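Netthorpe Bench Cell — Planning and Ordering

The Netthorpe is a tabletop pick-and-place cell for labs and small shops that handle light, open containers. It ships as a base unit with one arm, an overhead camera mount and a simulation license. Grippers are ordered separately.

Allow 900 mm of clear bench depth and 800 mm of width. The bench must be level and fixed to the floor or wall. Standard lead time is 14 working days from receipt of a purchase order, and the Akville warehouse does not hold assembled units.

Most buyers start with the simulation license and add hardware in the next budget year. The license can be bought alone, and its price is credited in full against a base unit ordered within 12 months.
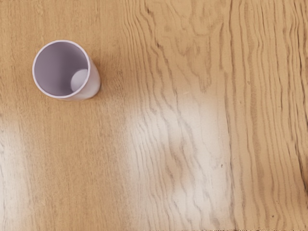 Budget for a gripper, a spare set of finger pads and one day of setup. Finger pads are a consumable and are not covered by the warranty. Training is quoted per site — two people can attend at no extra charge.

Part number 793 is the power supply for 120 V sites. Add it to the order if you are replacing a Findcombe cell, which used a different connector.

For quotes, contact Angharad Gape in sales. Questions about bench layout or simulation files go to Babak Hashemi. Prices are held for 30 days.

Page updated May 16, 2020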